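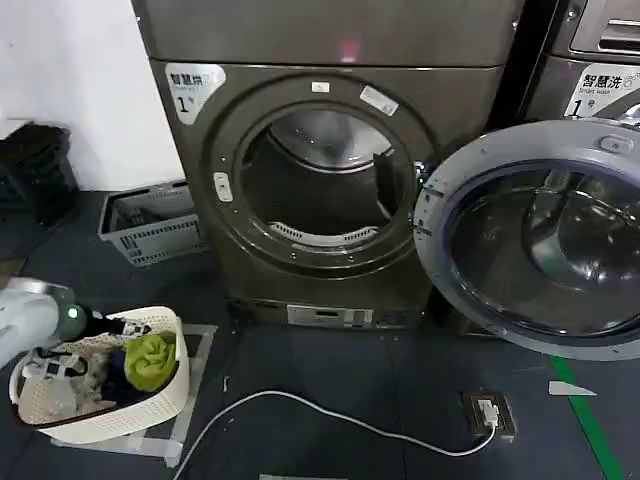
Dryer 1, door open, arm over the basket.

April
By Dorian Le Goff

Spent the morning on the planner instead of the log viewer, which was the plan. The grasp side of Flisico is fine now. The trouble is everything after the grasp. The planner treats a held garment as a box, and a box that size does not fit through the dryer opening, so it kept giving up and returning no path.

I replaced the box with two parts: a small solid one for whatever is between the fingers, and a soft one below it that is allowed to touch things at a cost. The soft part can brush the lip of the drum. It can't brush the door. I set the clearance from the door ring at 5 cm and left it there.

Also found the door was in the collision map twice, once from the old Prestura export and once from the live depth. The glass gives bad depth where it reflects, so I dropped those points and kept the model only. Planning time went down to 2 seconds. Before lunch it was timing out at 20.

Dark fabric is still a problem for the segmentation. Inside the drum there is almost nothing to separate it from the background, so the release check can't go by color. I have it reading wrist force for now - not elegant, but I can write it in ten lines and test it.
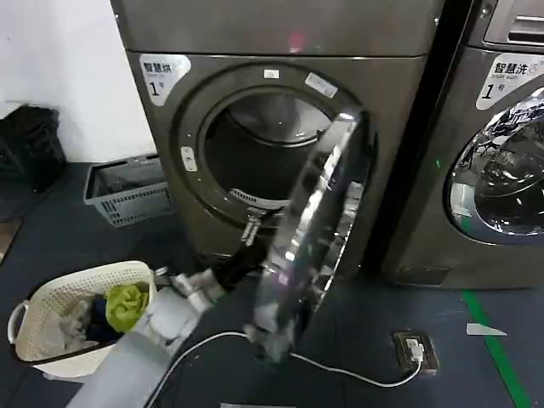
Left for tomorrow

Merge the soft part into the Wustard branch. Rename the parameter, I already forgot what I called it. Ask about the approach angle for lighter items, which I have not touched. Log viewer.

Comments

tmk: Is the cost on the soft part flat or does it grow with depth?

Dorian: Flat. I tried a ramp and it got slow.

pelle_r: We had the same doubled door in our map. Check your frame names too.

Recent entries
Moving the bench off Lykkegaard
Notes on wrist force drift
Why the grasp score lies on towels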